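The Restricted Dollar

How a small Canadian charity tracks gifts that come with conditions attached

11 June 2018

A donation to the general fund of a registered charity is administratively simple. The money is receipted, deposited and spent on whatever the budget requires. A restricted gift follows a different path. The donor specifies a purpose, a period, a place or a class of beneficiary, and the charity that accepts the money accepts those terms with it. From that moment, each dollar has to be traceable until it is spent.

The Tudolo Foundation, which funds family services and after-school programs in the Bretia district, now receives more than half its revenue in this form. Its ledger for the last fiscal year recorded 1,748 separate gifts. Most were unrestricted and small. The restricted portion was far smaller by count and took up most of the bookkeeping hours.

What counts as a restriction

The foundation's gift acceptance policy separates three situations that donors tend to treat as one. An external restriction is imposed by the donor in writing and can be changed only with the donor's consent or, in some cases, by a court. An internal restriction is imposed by the board, which can lift it by resolution. A preference is a wish expressed by the donor without being made a condition of the gift.

The wording of the cover letter usually decides which category applies. "To be used for" is read as a restriction. "I hope this will help with" is read as a preference. Where the wording is ambiguous, the policy requires a written query to the donor before the cheque is deposited. The query template is a single paragraph, and most replies convert the gift to a preference.

Campaign materials create a fourth route. If an appeal states that proceeds will go to a reading program, donations received in response are restricted to that program, whether or not the donor mentions it. Tudolo now prints a standard clause on all appeals permitting surplus funds to be redirected to a similar purpose. Earlier appeals did not carry the clause, and several small balances from those years remain open.

The Kaczmarczyk Fund

The largest restricted balance is the Kaczmarczyk Fund, an endowment left by bequest for the benefit of children under school age living in Bretia. The capital must be maintained. Income may be spent, and any income unspent at year-end is carried forward without being added to capital.

Three of those terms have required interpretation. The will does not define Bretia, and the municipal boundary has moved since it was drafted. Legal counsel advised using the boundary in force on the date of death. "School age" was fixed by reference to the provincial kindergarten entry date. "Maintained" was read as the nominal value of the original gift, without adjustment for inflation. A more conservative reading would have protected purchasing power at the expense of annual spending, and the board recorded its reasons for declining it.

The fund has made 19 grants. Each file contains the application, an eligibility worksheet, the board minute and the recipient's final report. A grant is closed only when all four documents are present.

Gifts in kind

Property presents a separate set of problems. A gift of equipment can be receipted at fair market value, which is the price it would bring in an open market between informed and willing parties. Original purchase price has little bearing on that figure. For used office furniture and electronics it may be close to nil, and donors who have carried an asset on their books at a higher amount are often surprised by the result.

Tudolo's procedure asks four questions of any proposed gift in kind. Can the charity use the item in its programs? If it cannot, can the item be sold at reasonable cost? Does the donor hold clear title? Can the value be supported by evidence that an auditor would accept? Desktop computers generally pass the first and third and fail the fourth, as listings for comparable units vary widely with configuration and age. The foundation therefore accepts them without issuing a receipt unless an independent valuation is supplied at the donor's expense.

Storage, data removal and eventual disposal are charged to the program that requested the equipment. The cost is estimated on the intake form before acceptance.

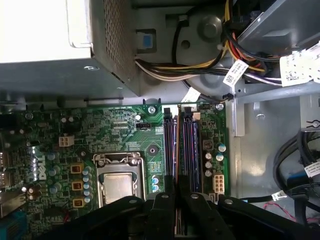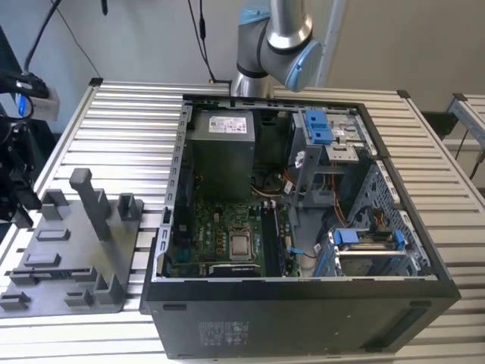
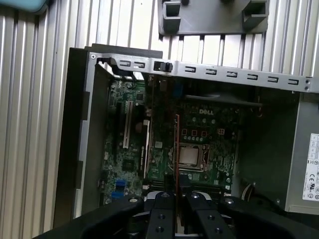
Recording and release

The foundation uses the deferral method of accounting for contributions. Restricted gifts for future expenses are recorded as a liability when received and recognized as revenue in the period in which the matching expense is incurred. Endowment contributions bypass the statement of operations and are added directly to net assets.

In practice this requires a link between each expense and the gift that pays for it. Until recently the link was a column in a spreadsheet, filled in at year-end from memory and invoices. The foundation now uses Levia, a fund accounting package in which a restriction code is mandatory at the point of entry. An invoice cannot be posted without one. The unrestricted code is available, but it must be selected and is never the default.

The order of release is also set by policy. When an expense qualifies under more than one restriction, the narrowest is drawn down first. A salary that could be charged to either a literacy gift or a general youth gift goes to literacy until that balance is exhausted. Broad money is easier to place later.

Overhead is the recurring point of dispute. A restricted gift that is silent on administration is charged a proportionate share of direct supervision and nothing else. Rent, audit fees and insurance fall on the general fund unless the gift agreement provides otherwise. New agreements include a stated administrative percentage, negotiated before signature.

When the purpose fails

Programs end, and sometimes the money outlasts them. Tudolo has had 2 such cases. In the first, the donor was living and signed a one-page variation. In the second, the donor had died and the agreement named no alternate purpose, so the foundation had to seek court approval. Legal fees consumed a noticeable part of the balance.

Gift agreements drafted since then contain a variation clause. It allows the board to apply the funds to the closest practicable purpose if the original becomes impossible or impractical, after notice to the donor or a named successor. Donors are advised to obtain their own legal advice on the clause before signing, and the agreement includes a line for them to initial confirming that this advice was given.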